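Mustadthorpe College Robotics Society
Member Guides » Two-Arm Bench » Setting Up the Grocery Packing Task

Setting Up the Grocery Packing Task

This guide is for student members preparing the two-arm bench for the grocery packing task, in which packaged goods are moved between the tabletop and a basket. It assumes that you have completed the bench induction and can start and stop both arms without assistance. Questions should be sent to the society's technical lead, Octavian Costache.

Before you begin

Book the bench through the society calendar. Bookings made for the Cumamska entry take priority throughout May. Check that both emergency stops are released and that the arms are in their rest position before placing anything on the table.

Preparing the table

1. Wipe the tabletop and allow it to dry. Crumbs and loose tape affect the grip on thin packets.

2. Place the grey basket at the far side of the table, midway between the arms. Its long side should face you.

3. Put part of the goods in the basket and leave the remainder on the open table. Packets may lie at any angle and may overlap.

4. Include soft and crumpled packaging as well as firm packs. A run made only with boxes will not be accepted for the shared set.

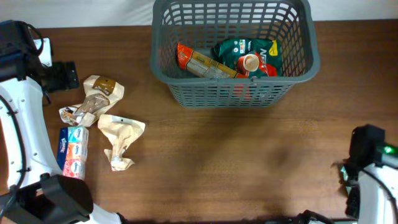 Goods in the basket and on the table to its left, with an arm at either side.

Recording a run

Open the Iordache control program and select the packing profile. Each run is limited to 300 seconds. Lead the arms slowly at first and keep the grippers clear of the basket rim when lowering an item. Wrinkled bags should be taken by a fold, and rigid packs by their narrow sides.

If an item slips, continue the run and pick it up again where this can be done safely. If an item leaves the table, stop the run and mark it as void. Members must not reach into the working area while the arms are powered.

Complete 3 runs with one arrangement, then move the goods and begin again. A normal booking allows for 10 runs. The shared set stood at 3,208 runs on Mon 1 January, and the current total is shown on the society's home page.

After the session

Return both arms to rest and switch off the power supply. Put all goods back in the storage box and discard any packet that has split. Enter your name, the number of accepted runs and any faults in the bench log. Cable faults must also be reported to Octavian Costache on the same day.

Next guide: Checking and Labelling Your Runs »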